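Wie testet man eine Roboterhand?

Hallo, ich bin wieder da! Beim letzten Mal habe ich euch erklärt, warum Roboter so schlecht Treppen steigen. Danach kamen viele Fragen zu Händen. Können Roboter eine Banane schälen? Können sie Schuhe binden? Und die schönste: Warum haben die meisten nur zwei Finger? Also reden wir heute über Greifer.

Greifer, so heißt das Ding, das ein Roboterarm vorne dran hat. Manche sehen aus wie eine Zange, manche wie ein Saugnapf (ja, wirklich, wie am Duschvorhang!), und ein paar haben fünf Finger wie ihr und ich. Eine Hand mit fünf Fingern sieht toll aus, aber sie braucht viele kleine Motoren, und jeder davon kann kaputtgehen. Mit zwei Fingern kommt man erstaunlich weit. Probiert es mal: Nehmt nur Daumen und Zeigefinger und räumt damit euren Schreibtisch auf. Geht, oder? Ein bisschen langsam vielleicht.

Glatt, rund und durchsichtig

Ich arbeite in einer Werkstatt, in der wir Greifer miteinander vergleichen. Zurzeit haben wir zwei Sorten Fingerbeläge da. Die eine heißt Foteo, die andere Warberg. Mein Kollege Angus Goodwin schwört auf Foteo, ich bin für Warberg, und deswegen streiten wir uns beim Mittagessen.

Zum Vergleichen braucht man Sachen, die schwierig sind. Ein Bauklotz ist langweilig, den packt fast jeder Greifer. Eine Glasflasche dagegen ist gemein. Sie ist glatt, sie ist rund, sie rollt gern weg. Und wenn sie leer und durchsichtig ist, dann hat auch die Kamera ihre liebe Not! Eine Kamera sieht ja nur das Licht, das bei ihr ankommt. Bei klarem Glas kommt ganz viel Licht von dem, was dahinter liegt. Der Computer schaut also auf die Flasche und sieht vor allem die Tischplatte, dazu ein paar helle Glanzstellen. Aus denen muss er raten, wo das Glas anfängt und wo es aufhört.

Dunkle Weinflaschen mit Etikett sind da viel netter. Das Etikett ist hell, die Flasche ist dunkel, das kann man gut auseinanderhalten. Dafür stecken sie bei uns in einem Gestell aus Draht, und an so einem Draht bleibt man mit einem dicken Roboterfinger leicht hängen. 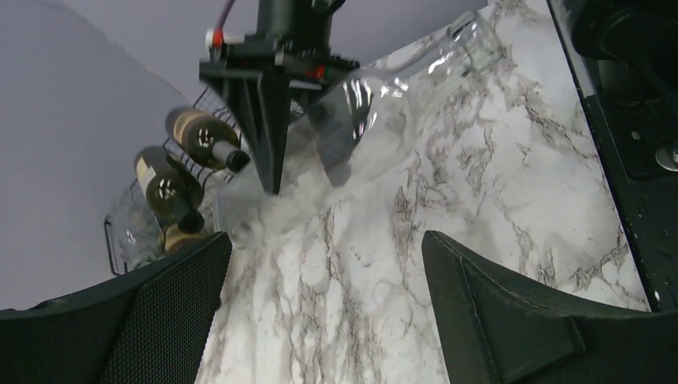 Einmal vom Handgelenk aus gesehen, einmal der ganze Tisch mit beiden Armen.

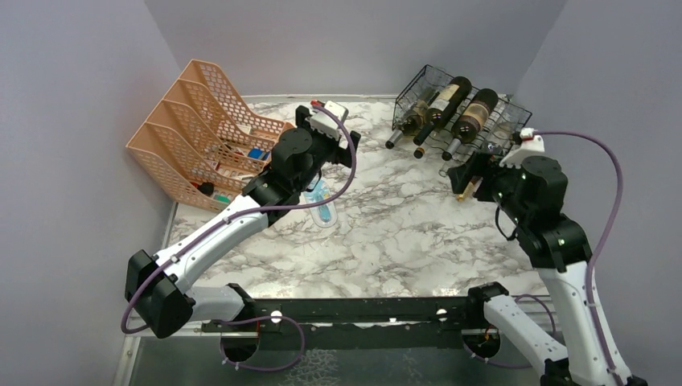
Warum eine Kamera nicht reicht

Haltet euch mal ein Auge zu und versucht, die Spitzen von zwei Bleistiften zusammenzuführen. Meistens fährt man daneben. Mit beiden Augen klappt es besser, weil jedes Auge aus einer etwas anderen Richtung guckt. Beim Roboter machen wir es ähnlich, nur dass wir die Augen viel weiter auseinandersetzen. Eine Kamera am Handgelenk ist ganz nah dran und sieht die eigenen Finger riesengroß. Dafür weiß sie nicht, was der Nachbararm hinter ihr treibt. Die Kamera am Tisch hat den Überblick, aber wenn ein Arm sich davorschiebt, ist sie an dieser Stelle blind.

Zusammen geht es. Das Programm, das die Bilder zusammenbringt, heißt bei uns Zustel. Es ist manchmal etwas stur. Vor allem bei Glas — da fragt man es dreimal und bekommt drei Antworten.

Zählen, zählen, zählen

Woher weiß man nun, welcher Belag besser ist? Einmal greifen reicht nicht. Das kann ja Glück gewesen sein! Im November haben wir deshalb 1000 Griffe mit jedem Belag gemacht, immer mit derselben Sorte Flasche. Bei Foteo ist die Flasche 42 Mal weggerutscht, bei Warberg nur 27 Mal. Ha! Angus meint allerdings, meine Finger seien frisch geputzt gewesen und seine nicht. Da hat er leider recht, und wir müssen alles noch mal machen, diesmal mit Putzen vor jeder Runde.

Das ist übrigens eine wichtige Regel beim Testen: Immer nur eine Sache ändern. Wenn ich den Belag tausche und gleichzeitig das Licht anders einstelle, weiß ich hinterher nicht, woran es lag.

Zum Selbermachen

Ihr braucht eine leere Plastikflasche, zwei Kochlöffel und ein paar Gummibänder. Legt die Flasche auf den Tisch und hebt sie mit den Löffeln hoch, zehnmal hintereinander. Macht für jedes Wegrutschen einen Strich. Dann wickelt ihr die Gummibänder um die Löffel und versucht es wieder zehnmal. Schreibt mir, was herausgekommen ist!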